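Thread da garra que não queria largar nada 🧵

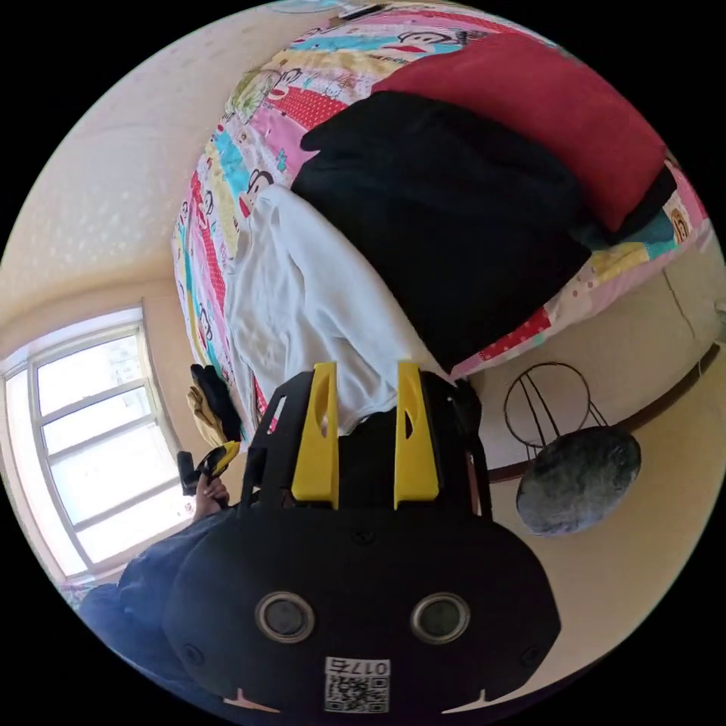 Dedos amarelos, colcha de macaquinhos e uma peça branca por dobrar.

27 de junho, dia de roupa no projeto Plumano. Estava a correr tão bem que eu já pensava no almoço!

E de repente: fecho os dedos, dobro a manga, abro... e nada. Um dos dedos ficou preso a meio curso, agarrado ao tecido como se fosse dele.

Primeiro achei que era eu (tenho a mão pesada, já me disseram). Reiniciei 2 vezes. Na segunda abriu, mas com um estalinho seco de que não gostei mesmo nada.

Desmontei tudo na bancada e lá estava, um fio de algodão enrolado no eixo, bem apertadinho. Demorei 17 minutos a tirá-lo com uma pinça!!

O pior é que o registo dizia "aberto" o tempo todo. Perdi até 60 dobras com a posição errada e vou ter de as repetir, que tristeza.

O pessoal da Skutitz respondeu depressa: limpar o eixo a cada troca de roupa e, se der estalo, parar logo. Eu não parei logo, confesso.

Já encomendei uns protetores à Vinimberg. Alguém aqui usa? Aguentam malha grossa ou também largam pelo?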